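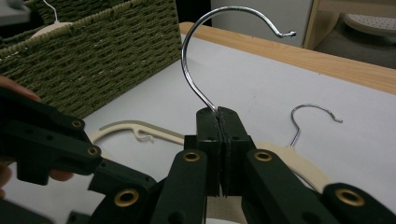
Department of Retail and Household Studies, Plilham College

Clothes Care and Storage, Unit 2: Hangers
Handout for the second session. Bring it back in May for the review.

What a hanger is supposed to do

Most of what you will read about hangers was written by people selling them. Keep that in mind when you do the reading. The usual claim is that a better hanger makes clothes last longer. It may be true for a heavy wool coat. For a cotton shirt that gets washed every week, I have yet to see a convincing test, and the washing machine is a far more likely culprit.

A hanger holds a garment by the shoulders. If the ends are too narrow for the garment, the cloth drops over them and you get the little bumps everyone has seen on a knit sweater. If they are too wide, they push into the sleeve. Width matters more than material, and yet the catalogs lead with material every time.

Hooks

Metal hooks turn up on plastic hangers as well as wooden ones. Some swivel and some are fixed. Check by hand, as you can't tell by looking. A swivel hook is handy on a crowded rail where half the hangers face the wrong way. It is also one more part to work loose. Don't take the word "chrome" on a label as proof of anything.

Grip strips

The grey strips set into some plastic hangers are there to stop clothes from sliding. On the shoulder they help with wide necklines. On the lower bar they are meant for pants, and here I have doubts. Fold the pants evenly and they mostly stay put on a plain bar. Fold them badly and a strip may only delay the drop.

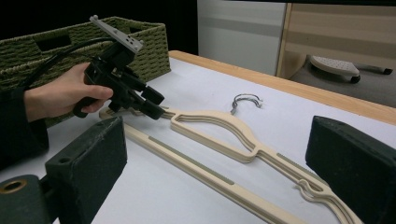 Ortner wrote back after the first version of this handout that a strip on the bar earns its price with lined pants, which slide off anything plain, and that I should try a pair before grumbling. Fair enough. We will try lined pants in the session. I still expect the fold to matter more.

Space claims

The Relow leaflet in your reading pack promises that slim hangers will "double your closet." Do the sum yourself. Take a rail 30 inches long and count how many winter coats fit on it, first on thick hangers, then on thin ones. The coats don't get any thinner. With blouses the gain is real, but then they are pressed together and come out creased.

Sorting exercise

Lay the hangers flat on the table with the hooks pointing the same way. Sort by width first, then by hook, then by strips or no strips. Put wood and plastic in the same piles if they match on width. Baskets are for storage between sessions and should not be used for sorting, where the hooks catch on each other.

Write up your results on one page. Say what you tested and what you only assumed.

Reading: Tuven course reader, the chapter on closets, skipping the buying guide at the end.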